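Sabine Lenz
Notes on the Ornon bin-picking kit, week two. Thread.
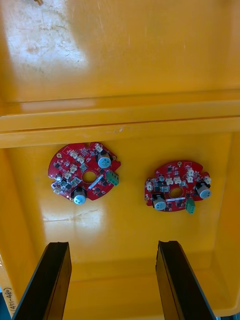 1/ Test part is the Pavisley driver board: round, notched rim, center hole, two tall capacitors, green terminal block on one side. Awkward to grip, which is why I chose it.

2/ The kit is a two-finger parallel gripper, a wrist camera and a license for the Ruppert planner. The arm is your problem. Ours was already on the bench. Mounting and cabling took 40 minutes.

3/ Yellow bins were a worry. Glossy plastic throws glare, and the old Pastik setup treated bright patches on the wall as parts. Ornon lets you mask by color. Red board on yellow floor is an easy split. I expect green boards in a green tote to go worse. Not tested yet.

4/ Full bins are the easy case. With a lot of boards there is always one with a clean edge. The last two lying flat on the floor are where cycle time climbs, as the fingers have to come in low and the rim is only as thick as the board.

5/ Numbers so far: 652 pick attempts, 14 failed. Most of the failures were a fingertip landing on a capacitor sleeve. The planner sees the height but does not know the part is fragile. You have to draw keep-out zones by hand.

6/ Keep-out zones are tied to the part, so they rotate with it. Good. They do not survive a firmware update. Bad. Export them first. The manual mentions this once, in an appendix.

7/ Finger width is fixed. The stock jaws are long and flat with a beveled tip. Fine for board edges. For anything smaller than a terminal block I would ask for the narrow set, sold separately.

8/ Support answered both of my tickets the same day. The second answer was "known issue, fixed in May release."

9/ Would I buy it for one part in one bin? Yes. For mixed parts, I want to see the May release first. Next up is the green tote.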